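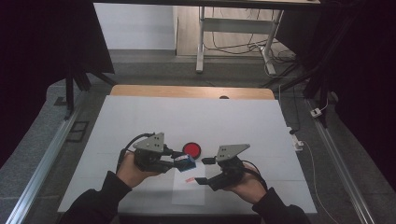 What happens to a message that a queue can't deliver?

In most queueing systems it is retried a set number of times and then moved to a second queue, called a dead letter queue, where it stays until a person or a program deals with it or until its retention period runs out.

Dead letter queue

A dead letter queue (DLQ), also called an undelivered message queue or, in some older products, an error queue, is a message queue that holds messages which could not be delivered or processed by their intended consumer. The term comes from the postal service, where a dead letter is a piece of mail that can be neither delivered nor returned to the sender.

The queue is usually an ordinary one. What sets it apart is the rule that fills it: the broker, or sometimes the consumer, is told to route a message there when a stated condition is met. The queue a message comes from is called the source queue. Several source queues may share one dead letter queue, although many operators keep one for each source so that the origin of a message is clear from its location.

Contents
Causes
Operation
Metadata
Redrive
Ordering
Retention
Monitoring
Use in Plallar
Criticism
See also

Causes

A message may be dead-lettered for any of the following reasons. Not every broker supports every one.

Delivery count exceeded. The consumer received the message and failed to acknowledge it more times than the limit allows.
Expiry. The message stayed in the source queue past its time to live.
Queue length. The source queue was full, and the broker was set to move the oldest message out when a new one came in.
Rejection. The consumer refused the message and asked that it not be placed back on the queue.
Size or format. The message was larger than the consumer's limit or did not match the declared schema.
No route. The message was addressed to a queue or topic that did not exist.

A message that fails every time it is processed is called a poison message. A common cause is a malformed field that makes the consumer crash before it can send an acknowledgment. Without a dead letter queue or a delivery limit, the broker hands the same message out again after each crash. On a queue with strict ordering, nothing behind it is processed.

Failures that come from outside the message are called transient. They include a database that is restarting, an expired credential, or a network timeout. Messages affected by a transient failure are valid and can normally be processed later without change. A delivery limit alone cannot tell the two kinds apart, and a long outage may fill a dead letter queue with messages that have nothing wrong with them.

Operation

In the usual arrangement, the broker keeps a delivery counter for each message. The counter goes up by one whenever the message is handed to a consumer. If the consumer sends an acknowledgment, the message is deleted. If it sends a negative acknowledgment, or if the acknowledgment deadline passes, the message becomes available again. When the counter reaches the limit, the next step is a move to the dead letter queue in place of another delivery.

The move has two parts: a write to the dead letter queue and a delete from the source queue. Brokers that perform both in one transaction guarantee that the message exists in exactly one place. Brokers that do not will normally write first and delete second, so that a crash between the steps produces a duplicate and no message is lost. Programs that read from the dead letter queue of such a broker need to tolerate duplicates.

Some systems place the logic in the consumer. The consumer catches its own error, publishes the message to a separate topic, and then acknowledges the original. This is common with log-based brokers, which track a read position and keep no counter for single messages. The drawback is that a consumer that crashes outright never reaches the code that publishes the failed message.

Retries before dead-lettering are often spaced out, with a longer wait after each attempt. The wait may be set in the broker or built from a chain of delay queues, each with a fixed time to live, whose own dead letter target is the source queue.

Metadata

Brokers commonly add headers to a message when they move it. Typical headers are the name of the source queue, the reason for the move, the delivery count, the time of the first failure and the time of the last. The body is left as it was.

The reason recorded by a broker is limited to what the broker can see. It may record that the delivery count was exceeded, but the error raised inside the consumer is known only to the consumer. For this reason a trace identifier is often carried in the message, so that the matching entries can be found in the application log.

Redrive

Moving messages from a dead letter queue back to the source queue is called redrive, or replay. It is normally done after a faulty consumer has been fixed or an outage has ended. Redrive resets the delivery counter in most brokers. Where it does not, a redriven message may return to the dead letter queue at once.

A redrive can be full or selective. In a selective redrive the operator filters by reason, by time or by a field in the body. Rate limits are usually applied, as a large batch released at full speed may overload the consumer and cause a second round of failures.

Consumers should be idempotent before redrive is used. A message may have been partly processed before it failed, for example by charging a card and then failing to write the receipt, and processing it again repeats the part that succeeded unless the consumer checks for this.

Ordering

Removing a failed message from an ordered queue allows later messages to overtake it. Where the messages are changes to the same record, replaying the older one afterward may overwrite newer data. Two methods are in general use. One is to stop all messages that share a key with the failed message and send them to the dead letter queue as a group. The other is to give each record a version number and have the consumer discard any change older than the version it holds.

Retention

Messages in a dead letter queue are kept for a set period and then deleted. In some brokers the age of a message is counted from when it first entered the source queue, and the move does not restart the clock. A message that spent most of its allowed time being retried may then be deleted soon after it arrives. Operators of such brokers set a longer retention period on the dead letter queue than on the source queue.

Since message bodies may contain personal data, access rules and deletion requests that apply to the source queue apply to the dead letter queue too — a point often missed in audits, as the queue may be owned by a different team.

Monitoring

The two measures most often watched are depth, the number of messages held, and the age of the oldest message. An alert on any depth above zero suits low-volume queues. On busy queues the rate of arrival is more useful, as a small steady count may be normal.

Use in Plallar

Plallar is a message broker developed at Griffiths. Dead-lettering was added in version 2 of the broker, following a design note by Afaf Hourani dated 5 February 2020. Earlier versions deleted a message once its delivery limit was reached and wrote a single line to the server log.

Each source queue in Plallar names its dead letter target in the queue definition. The target holds up to 2000 messages by default. When it is full, the source queue is paused and an error is raised; messages are not dropped. The move is transactional when both queues are on the same node.

A test run at the Edanstead data center replayed 3318 dead-lettered messages into a repaired consumer. Of these, 62 failed a second time, all with the same missing currency field. The Handell client library later gained a schema check at the point of publishing.

Criticism

Dead letter queues have been criticized as a place where failures are stored and forgotten. A queue without an owner tends to grow until retention removes its contents, and the result is data loss with a delay. Some designers prefer to stop the consumer at the first failure, in particular for financial ledgers, where a gap in the sequence is considered worse than a halt.

See also

Acknowledgment (messaging)
Circuit breaker pattern
Exponential backoff
Idempotence
Message broker
Time to live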